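Home | Projects | Reports | Funding | Contact

Gripper comparison: second report to the Grotgate fund
23rd October, by the Stadilcombe bench group

The short version is that we have spent a little over half the money and I am not yet willing to tell you which gripper to buy. Dandow's sales sheet says its soft-finger unit will beat the plain printed fingers on any small part. Our numbers so far don't back that up, and they don't sink it either.

We ran 323 picks on the sorting task between April and the end of last month. The printed fingers were used for most of them, which is a weakness in the data and my fault for letting the schedule slip. The task is dull on purpose: take a block out of the tray, put it in the bowl with the matching rim, go back for the next one. Bowls and tray are taped to the table. Before we did that, small shifts in position were spoiling runs and we were blaming the fingers for it.

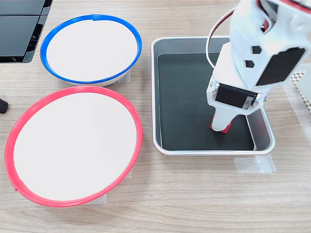 Of the 323 picks, 61 failed. I went through the logs for those failures and only 6 were clearly the fingers losing hold of the block. The others were a mix of bad approach angles, servo lag and a controller that stopped answering. If that holds up, swapping grippers fixes a small part of the problem, and the Dandow unit costs a good deal more than a set of printed parts.

The Ní Mhurchú controller was meant to cure the lag. We have 97 picks on it. It feels smoother to watch, and I put no weight on that. The timing logs show a gain on short moves and nothing I would defend on long ones.

For the next period we plan equal runs for both grippers on the same controller, with the order shuffled. I would ask you to hold the equipment order until those are in.

3 comments

benchrat: Were the 6 all on the same block color?

gripfan: Soft fingers need a softer closing speed. Did you change it?

Stadilcombe bench group: No to both. Closing speed goes on the list.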